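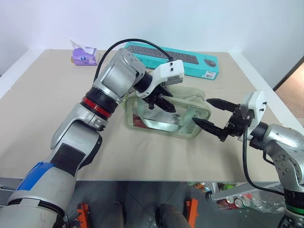 Deux bras, une trousse transparente sur la table

Un robot pour ranger les trousses, on y est ou pas ?

Bonjour à tous ! Je tiens une petite boutique en ligne de trousses de voyage et je passe mes soirées de février à les garnir sur un coin de table : ouvrir, glisser les articles, refermer, recommencer. J'en ai 500 à préparer et franchement je n'en peux plus. Je vois passer des vidéos de robots à deux bras qui plient du linge et je me demande si une machine pourrait faire ça chez moi. Mes trousses sont en plastique souple avec une fermeture éclair, comme celles qu'on met dans la valise. Quelqu'un a essayé ? On m'a parlé de la marque Getness mais je ne trouve aucun avis. Merci d'avance !
Meltix

Cosimo Galli
Salut Meltix, j'ai travaillé 3 ans chez Schwaiger, au conditionnement, et je peux te dire que le souple, c'est la bête noire. Un flacon rigide posé toujours au même endroit, aucun souci, un bras le prend toute la journée. Une trousse en plastique, ça se plisse, ça glisse, ça fait des reflets qui trompent les caméras, et la tirette n'est jamais tournée pareil. Avec deux pinces c'est déjà plus jouable : une qui tient le bord, l'autre qui tire ou qui dépose. On avait fait un essai sur 16 trousses à la suite, il a fallu en reprendre plusieurs à la main, et c'était bien plus lent qu'une collègue un peu fatiguée. Pour 500 pièces je ne me lancerais pas. Par contre, si tu peux, prends un modèle qui tient debout tout seul, ouvert - même à la main tu vas gagner un temps fou.

Clullia
perso j'ai un aspirateur robot et il se coince sous le canapé, alors les trousses...

Ambros Thaler
D'accord avec Cosimo pour la fermeture, un peu moins pour le reste. Déposer un article dans une trousse déjà ouverte, j'ai vu ça marcher plutôt bien dans un atelier, à condition de caler la trousse dans un support. Le prix du matériel par contre, aïe ! Et il faut quelqu'un à côté pour relancer quand ça bloque. Tu les fermes comment, tes trousses, une par une ou toutes à la fin ?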